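3.2 Where the parts go once they are out

The 569 desktop towers in the Gosby lot reached the Dunell workshop as complete machines. Each was opened, stripped of the parts that are worth testing on their own, and closed again with either the same parts or replacements. Section 3.1 dealt with the opening of the case. The present section covers what happens to the parts between removal and refitting, a stage that the service manuals we read treat in one line or skip.

We limit ourselves to 5 kinds of part: processor, memory module, hard drive in its caddy, graphics card, and power supply. Fans and cables were left in the case unless they were broken, and screws were kept in cups and are not discussed. The first two kinds are small and bare, with contacts that a finger can reach. The drive is heavier and travels in plastic. The graphics card and the power supply are bulky and were the least trouble of all, so most of what follows concerns the first three.

Before the study the Dunell bench used antistatic bags and a shallow tray. A bagged processor is well protected, but it has to be handled twice more than an unbagged one, and in our notes the handling into and out of the bag was where parts were dropped. The tray had the opposite fault. Memory modules lay across one another, and a module put down on its face had to be picked up by whatever edge was free. We replaced both with a plate that has one place for each small part. The Prosden plate, as we call it after the workshop that drew the first version, is meant to stand upright, which saves bench space and lets the person working see at once what is missing.

The places are cut to suit how a part is picked up more than how it is shipped. The processor sits in a square pocket with its heat spreader outward, and the border of the pocket is made in a lighter shade so that an empty one reads as empty from across the bench. Memory stands in a slot along its long side. Larger items go through a rectangular opening. Figure 4 shows a plate with the processor and one green memory module in their places and a blue housing standing in the opening to the right.

Figure 4. Upright plate for small parts, partly filled.

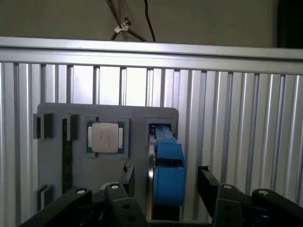
One reader of an earlier draft objected that an upright plate only makes sense if the parts come out in a fixed order, and that most benches have no fixed order. In that reader's view the pocket for the processor would stand empty for most of the job, since memory and drives are pulled far more often than processors, and a flat tray with dividers would give nearly the same protection for less money. The reader also asked whether modules kept standing in a slot might be returned to the wrong bank.

The first point is fair for repair work. A repair bench opens a machine to reach one part. A refurbishing bench opens it to reach nearly all of them, and there the order does settle down after a few machines, whether or not anyone has written it down. At Dunell the drive came out first, then the memory, then the cooler and the processor. We wrote that order into the Lumanlan sheet, the one-page form kept with each tower, and did not change it during the study. On the second point, the slots on the plate are not numbered. Modules from one machine were tested as a set and went back as a set, so the bank did not matter to us. A workshop that mixes sizes in one machine would want to mark the slots.

A divided tray was tried for one month, April, on part of the lot. It worked well for memory. It worked less well for processors, which slid into the corners of a compartment and had to be lifted by tilting the tray. We went back to the plate for processors and kept a few trays for spare memory. The cost of the two is close when either is made in-house.

The case itself was laid on its side with the open face up, and it stayed that way until the last part was back. Moving it between steps was the most common cause of loose cables in the early machines, so the plate and any fixture were brought to the case and put on the left, where the arm does not have to cross the drive cage. 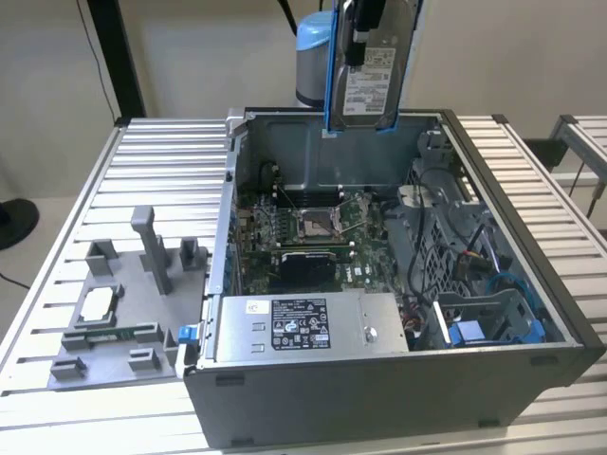

An open socket is the weakest point in the whole job. The contacts under a processor are fine and close together, and a screw or a crumb of dried paste dropped on them can end the life of a board that has nothing else wrong with it. We had first assumed that the bracket should be closed again as soon as the processor was out. In practice a closed bracket over an empty socket gives little cover, and it has to be opened once more before refitting. With the lever and bracket left raised, as on the green board here, the state of the socket can be read at a glance, and the step that comes next is plain. We kept to the raised position whenever the processor was going back within the hour and used a plastic cap for anything longer. The power supply, which in this layout runs along the near edge of the case, was left in place during socket work, and its flat face turned out to be where people rested tools. The Lumanlan sheet now has a line against it.

Drives need less care at their contacts and more care in the way they are set down. The caddies in the Gosby lot are blue plastic and hold a 3.5-inch drive by its sides. A drive left in its caddy can be carried by the rails without touching the board underneath or the connector at the end, so we tested drives in their caddies and took them out only when the caddy was cracked. Two habits from the old bench had to be dropped. One was stacking, which puts the label of one drive against the underside of the next. The other was standing the drive on its connector end to save room. Drives that were waiting for a test lay flat in a single layer with the connector toward the person who would plug them in.

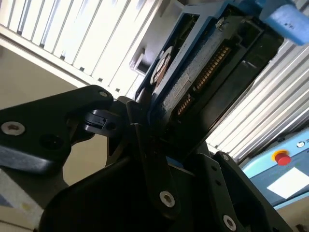

Refitting was done in the reverse order, and here the drive went in last. A drive that is put back early sits in the way of the cables to the board, and its own data cable is easily caught behind the cage. The cable should be drawn clear of the bay before the caddy is offered up, and the caddy should be level when it meets the bay. If it will not go home with light pressure, it should come all the way out and be started again. Pushing harder at one corner was the way most of the cracked caddies in our notes came to be cracked.

Labels deserve a short remark. The product label on a drive carries its barcode, and there is no reason to add another to the same face. Where a test result had to travel with the drive, we wrote it on the Lumanlan sheet against the serial number. Paper stickers placed on the underside came loose at the edges after the longer test runs, and we stopped using them. For memory modules we used no label at all and relied on the slot.

The plate has limits that we did not try to remove. It holds the small parts of one tower only, so a bench that works on two machines side by side needs two plates and a way to tell them apart. The pocket fits one size of processor package. A plate recut for a second size was made for 200 of the towers, and the two versions were stored on different shelves after they had been mixed up once. Boards with soldered parts fall outside the method. For lots much larger than ours, say 2000 towers, we would expect the shelf space for waiting drives to run short well before the number of plates did.

Section 3.3 describes the tests made on each part while it was out of the case.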